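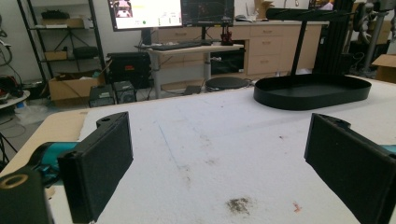
Progress Report to the Stojanovska Fund
Victim Property Return Project, Sikdale County Prosecutor's Office
Submitted 23 November 2020
Prepared by Golnar Rashti, project coordinator

Status

The project is running and is behind the schedule we gave you in the application. Property is going back to victims in closed theft and burglary cases. The part of the work that depends on the Ollstead police property room started late and is still catching up. Spending is under budget for the period, mostly in travel and temporary help. We are asking for one change to the budget, described near the end of this report.

Background for new readers at the Fund

When the police recover stolen property, it is usually held as evidence until the case is finished. After that it should go back to its owner. In Sikdale County it often did not. The court file closed, the prosecutor's office moved on, and the property room was not told that the hold could be lifted. Owners who called were sent from one office to another. Some had already been paid by an insurer and did not know if they could still claim the item.

The grant pays for a coordinator, a part-time clerk in the property room, postage, and the case matching work done by Kirkix. The first group of cases is the 100 oldest closed burglary files in which property was still listed as held. We chose to start there because those owners had waited longest and because the sentencing and appeal periods had all run out.

Work completed

We have now located the paper file for 99 of the 100 cases. The last one was sent to the state archive by mistake, and a request for its return is with the clerk of court. Each located file has been read by an assistant prosecutor to confirm that no appeal, civil claim or related investigation requires the property to be kept.

The release form has been rewritten. The old form asked the owner to cite the statute, give the evidence tag number and have a signature notarized. Most owners had none of that information. The new form asks for a name, a current address, the item, and a copy of a photo ID. The tag number is filled in by our office before the form is mailed. The presiding judge approved the new form in August, and the property room has accepted it since then without any problems that were reported to us.

Letters go out in batches. We hold back the next batch until the property room has confirmed that the items in the current one are on the shelf and match the tag. This is slow. In the early weeks we mailed letters based on the court file alone, and in 2 cases the owner came to the counter and the item was not there. One had been released years earlier to a family member. The other was found later in a different storage area, under the case number of a co-defendant. Both owners received an apology by phone and in writing. We have not mailed a letter ahead of the shelf check since.

Case matching

The court and the police use different case numbers, and the two systems do not share a common field. Kirkix was hired to build a list that ties them together using the defendant's name, date of arrest and arresting agency. The first version of the list was delivered on time. It worked well for cases with a single defendant. Cases with several defendants, or where a name was spelled differently by the two agencies, had to be matched by hand.

Atif Gondal, the property room clerk funded by the grant, has done most of the hand matching. He keeps a log of each correction and sends it to Kirkix at the end of the month so the rules can be adjusted. The second version of the list handles spelling differences better. Multiple-defendant cases are still a weak point, and Kirkix has told us that this will not improve much without changes to how the police enter the data.

We raised this with the records supervisor at the Ollstead police. The department is willing to add the court number to new property entries. It does not have the staff to go back over old ones. We think that is reasonable, and we have not asked them to.

Ollstead property room

Public counters in the county building and in Ollstead closed in the spring. The county counter reopened by appointment during the summer. Ollstead took longer, and the clerk could not work on site there until August. Before that he worked from scanned property sheets, which was enough for matching but not for shelf checks.

Since on-site work began, the main difficulty has been space. Items from one case may be stored in several places depending on size, and bicycles and power tools are kept in an annex without heat or good lighting. The department has put a table and a lockable cabinet near the front of the main room so that items approved for release can be staged before pickup. This has shortened appointments and means owners no longer wait while someone searches the annex.

Jewelry and cash are handled separately. Two department employees must be present when those items are opened, and scheduling both has been hard with people out on leave or quarantine. We now group these appointments on the same afternoon when we can.

Contact with owners

Many of the addresses in the court files are out of date. We start with the address on the police report, then check the victim notification system, and then try the phone number. If none of those work, the clerk looks for a forwarding address through the property tax rolls. We do not use social media to find owners. The assistant prosecutor advising the project felt it could reveal that a person was a crime victim, and we agree.

Owners have responded in different ways. Some make an appointment the same day. Some had forgotten about the property or do not want it back, and for them we have added a one-page waiver so the item can be disposed of under county rules. A smaller group is upset that the item was held so long. We explain what happened and do not argue the point.

A few owners asked whether they would have to see or speak with the defendant. The letter now states in the first paragraph that the case is over, that no court appearance is needed, and that the defendant is not told about the return.

Where an insurer has already paid the claim, the insurer may have a right to the item. We ask the owner to check with the company before the appointment and to bring whatever it provides. The project does not give legal advice on this, and the letter says so. It has caused delays. One large insurer takes weeks to answer, and several forms are waiting on it now.

Deaths of owners have come up more often than we planned for. The property then belongs to the estate, and the small estate affidavit is more than most families want to deal with for an item of little value. The probate clerk is reviewing whether a shorter statement could be used below a set value. We expect an answer in the next period.

Budget

Personnel costs are as planned for the coordinator and below plan for the clerk, due to the late start on site. Travel is well below plan. Postage is over plan because we moved to tracked mail after several owners said they never received a letter. Payments to Kirkix match the contract. A line-by-line statement from the county finance office is attached.

We request permission to move the unspent travel money to clerk hours. The extra hours would be used for shelf checks in the annex, where most of the remaining items in the first group are stored. No increase in the total award is requested.

Next period

Finish shelf checks for the first group and mail the remaining letters.

Begin the second group, which will be theft cases from the county sheriff. These are stored in a different building and the property sheets are in better order, so we expect matching to go faster.

Get a decision on the estate form.

Write the hold-release step into the prosecutor's closing checklist. A draft has been with the chief deputy since the end of the summer. Under the draft, a case cannot be marked closed until a release or keep notice has gone to the property room. The support staff have asked that the notice be sent from inside the case system and not as a separate email, and Kirkix has given us a price for that change. It would be paid by the county and is not part of this grant.

Attachments: finance statement, revised release form, waiver form, owner letter, correction log for Ollstead cases with names removed.

Questions about this report can be sent to Golnar Rashti at the prosecutor's office. Questions about property room procedures should go to Atif Gondal, who is on site in Ollstead in the mornings.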